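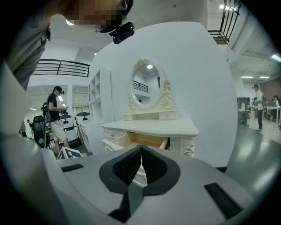
Ticket 38: Scheduled export stops at row 125
Product: Wavetti inventory, web version
Site: Cirkevico warehouse
Priority: normal
Status: waiting for customer

Opened, 9:10
Good morning. Every night our stock list is exported to a CSV file for the shop in Falcão. Since the update in April the file has only 125 rows, and the rest of the list is missing. There is no error message. When I start the same export by hand from the Reports page, the file is complete.

What I tried already:
Deleted the schedule and created it again. Same result.
Changed the separator from comma to semicolon. Same result.
Changed the hour from 23:00 to 5:00. Same result.

Support, 11:25
Thank you for the clear report. Please open Settings, then Exports, and tell us which value you see in "Page size". Please also check if "Join pages" is on.

Customer, 11:52
Page size is 125. "Join pages" is off. I did not know this option, and I am sure that I did not change it.

Support, 13:40
The update has set this option to off for schedules made with the old editor. Please turn it on, save, and run the schedule one time with "Run now".

Customer, 14:15
Now the file is complete, thank you. One small problem stays: in 14 rows the supplier name Usar is written with a question mark at the end. Must I open a new ticket for this?

Support, 14:30
No, we can continue in this one. Please attach the file and tell us the encoding shown under Exports.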